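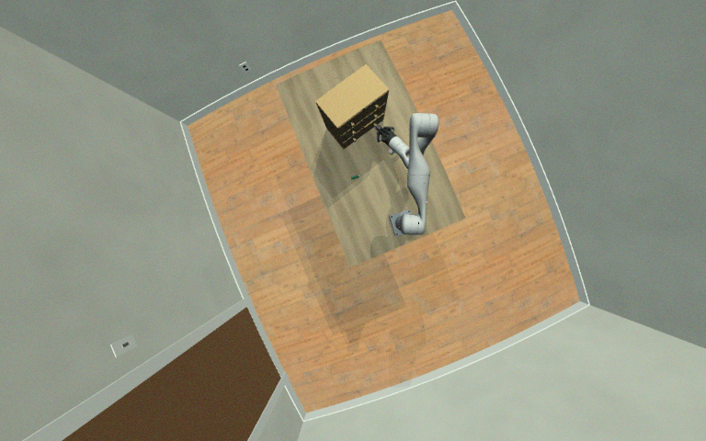

Setting Up a Drawer Task So Other People Can Trust It

When I started at Brarnutow I thought a drawer task was the easy one. You put a cabinet near an arm, you ask the arm to pull a handle, and off you go! Well, it took me most of a November to learn how much depends on the rules you write down first, so let me walk you through ours.

Start with the base. Fix the arm's mounting plate to one spot on the work surface and write that spot in the task sheet. Don't nudge it later to help a policy along, however tempting it gets (and it does get tempting).

Next, name the drawer. "Open the cabinet" is too loose when there are rows of drawers. Say which row and which column, counted from the front of the cabinet.

Then decide about loose objects. We allow one small item on the surface, like the little green one, and it has to sit well clear of the gripper at the start. If the arm touches it during a drawer run, log a contact, even when the drawer opens nicely.

Run 117 trials with the same six lighting setups each time, and keep every failure in the log. Firouzeh Kordestani checks our sheets before anything gets shared, and a missing seed number is what she sends back most often. Write the seed down before you press start.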